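Joining the reserve officer program in Ollton - what should I expect?

Posted in Police, Fire & Public Safety
Asked by Nerys Lloyd on January 4, 2024

Hi everyone! I've lived in Ollton for most of my adult life and I finally picked up the packet for the police reserve program. I am so excited, and also a little lost. The packet is mostly forms, and the officer at the front desk was very nice but was juggling two phone lines, so I didn't want to hold her up with my whole list.

What I know so far: the next class starts in May, there's a written test, a fitness test, an interview and a background check. I'm 41, I work full time in payroll, and I've never done anything like this. I walk a lot but I would not call myself a runner. I also had a bankruptcy years ago after a divorce, and I have one old speeding ticket from another state.

My questions are these. Will the bankruptcy sink me? How hard is the fitness test for a normal person? And what do reserves in a small town end up doing on a shift? I've read about departments where reserves do regular patrol and others where they only direct traffic at parades. I'd be thrilled with either one, but my husband would like to know which, ha.

Thanks in advance, this forum helped me so much when I was sorting out the alarm permit for my mother's house.

3 answers

Answer from howells_rd (marked as most helpful)

Congratulations on getting the packet! Please go for it. I've been a reserve in Drirnilby for a good while now and it is the best thing I do outside of my family. We're a town of 2,000, so smaller than you, but our reserves go through the same class as yours and I've worked the fair alongside a bunch of your people.

Bankruptcy first, because I can tell it's the one keeping you up. Put it down. Put it on the form, attach the discharge paper if you can find it, and write a short plain paragraph on what happened. The background investigator is going to pull your credit anyway. What gets people dropped is leaving something off, and I have watched that happen to a really promising guy over a fender bender he figured was too small to mention. A divorce and a bankruptcy with a clean record since then is a very ordinary story and they have heard it plenty. Same goes for the ticket. If you don't remember the year, order your driving record from that state now, since some of them take forever to mail it.

You'll also need addresses and phone numbers for every place you've lived and worked, going back further than you'd think. Start a notebook tonight! Old landlords are the worst part. I had one who had moved twice and I ended up tracking him down through his church.

The background check can take up to 90 days, so with a May class I would turn everything in this month. Our last group had a person who passed everything else and missed the start because her file wasn't done. She got in the next time and she's terrific, but she lost a year.

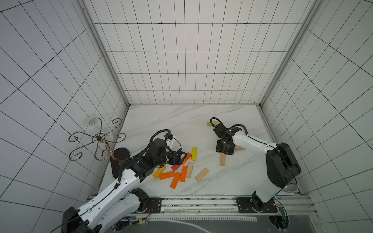 Robot arms over a group of blocks on a white floor.

On fitness - you'll be fine if you start now. When I did it there was a timed run, sit-ups, push-ups, and a drag with a weighted dummy. The run scared me and it was the drag that nearly got me. Keep your back straight and your hips low, and move your feet in short steps. Ask the training sergeant for the current standards sheet, they will give it to you, and it shows the numbers by age group. I did a mix of walking and jogging on the loop behind the middle school, four mornings a week, and I went from hating it to looking forward to it. I still do it.

As for shifts, you'll do a bit of everything over time. In your first year expect to ride with a full-time officer every single time. We do house checks for folks on vacation, school zone traffic in the morning, prisoner transport to the county, football games, and a lot of standing at intersections when the power goes out. Reports too, more than you'd believe, and if you work in payroll you're going to be everybody's favorite person because you can fill out a form right the first time. Some nights we check doors downtown for three hours and talk to the bakery crew. Other nights are serious. I've been at two bad wrecks on the state road and I was glad for the training.

One more tip: ask for a ride-along before your interview. They'll ask you why you want to do this, and it's so much easier to answer when you've spent an evening in the passenger seat. Wear dark shoes you can stand in and bring a snack.

Good luck!! Come say hi at the fair.

Comment from Nerys Lloyd: Oh my goodness, thank you. I found the discharge papers in a shoebox in the hall closet last night. I've emailed about the ride-along and started my landlord list, which is already two pages. Is there an age limit on the upper end that you know of?

Comment from howells_rd: None in Drirnilby that I know of! One guy in my class was 58 and beat me on the run. Check your packet though, Ollton may word theirs differently.

Answer from Jera

My brother did this in another county and he loved it but you have to buy your own boots and belt, and they weren't cheap. Ask what they cover. Also ask about insurance if you get hurt on duty, he had to sign something. Don't know about the bankruptcy part, sorry.

Comment from howells_rd: Good point on gear. Ours covers the uniform and vest, boots are on you. Buy them early and wear them around the house.

Answer from tmk_ollton

Is this the same as the citizens academy? I did that one and it was so much fun, they let us try the radar gun and the K9 officer brought his dog in. No test or anything, you just sign up at the library. If you don't get into reserves you could do that.

Comment from howells_rd: Different program, but a great one. The citizens academy is evenings only and you don't get any authority from it. Plenty of our reserves took it first and it does look nice on the application.

Comment from Nerys Lloyd: I didn't know about that at all! Do you remember how many weeks it ran? I might do both if the schedule works with month-end at my job.

Comment from tmk_ollton: Eight I think, maybe nine. There was a week off in the middle for the holiday. Bring a sweater, that training room is freezing.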